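I finally got my hands on the Stundness starter package, or at least an afternoon's worth of it, and I have opinions!

Some background for anyone who missed my July post. I've been shopping for a rental arm for the front counter, something that can pass a magazine or a card to a customer and not make a big production of it. Brondus quoted me 735 a month. Stundness wants 495, with setup on top at 310. So on Thursday I drove over to try the cheaper one with Araba Aidoo, who has set up more of these than I've had hot dinners.
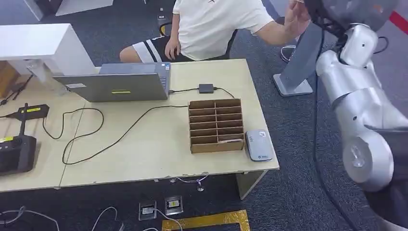
Setup is where I got grumpy. The quick start card says "minimal cabling" and I'd love to meet whoever wrote that. Bring your own cable ties (and a long extension cord, trust me). The software, which they call Rasix, runs fine on a normal laptop, but the menus are a mess. Calibration is under "Profiles." Why? Saving a position is under "Session." Also why? Araba has a cheat sheet taped inside her notebook and I copied the whole thing.

The manual is 46 pages and I'd say the middle part is worth reading. Skip the safety chapter at your own risk, though, because that's also where they hid the part about grip force. The default is set for boxes. If you want to hand over paper, turn it way down before you do anything else, and then turn it down again.

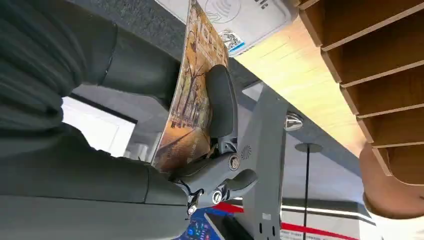
Magazines are my big test since I sell so many of them, and floppy things are a pain for any gripper. I like the rubber pads a lot. I'm less sure about the force slider, which goes in big jumps, and I kept wanting a setting halfway between two of them. Araba says you can type in a number if you double-click the label. Of course that's not in the manual either!

Would I pay 495 a month for it? Probably, if they throw in the setup. I've emailed Ibrahim in their sales office to ask, and I also want to know what a spare set of pads costs and how fast they ship. If any of you have the Brondus one on a counter, please leave me a comment, especially if you've tried it with thin paper.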